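Bring back the repair counter

When the hardware store in Estley closed its repair counter last July, the reason given was cost. I don't doubt the numbers. The counter took in 1,682 items in its final year, most of them lamps, and charged seven dollars for a first look.

My complaint is with what was counted. A lamp that gets a new switch is a lamp its owner doesn't have to replace, and that saving never shows up on the store's books.
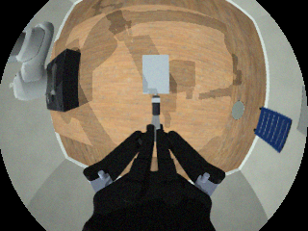

Towns pay for plenty of things that don't turn a profit. Galbraith spends money on its library and holds no vote on whether the library earned it back. A bench, a set of tools and someone paid to use them would cost far less – and people would use it every week.

Marion MacRitchie wrote to this page that new goods are now too cheap to bother fixing. Some are. I have thrown out a toaster myself. But my kitchen radio is 29 years old and has been opened up twice, and I would like somewhere to take it the third time.

Wilma Pringle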